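Chapter 4
Sorting Small Parts

A shop that handles more than 600 kinds of parts needs a fixed place for each one. This chapter covers trays, labels and bench layout.

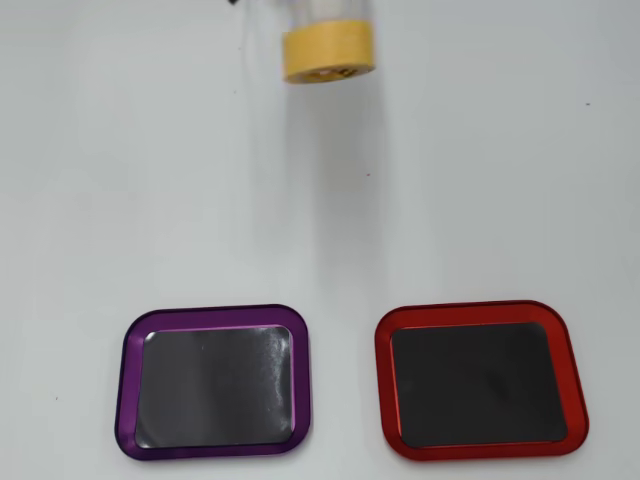 Sorting begins with choosing a container. Shallow trays suit items that are picked up often. Color helps too: a purple tray is easy to find on a white tabletop, and its black pad sets off pale parts.

Section 4.1 looks at tray size.
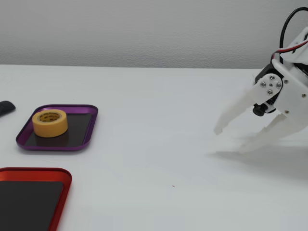 Figure 4.2 Roll of yellow tape in a purple tray.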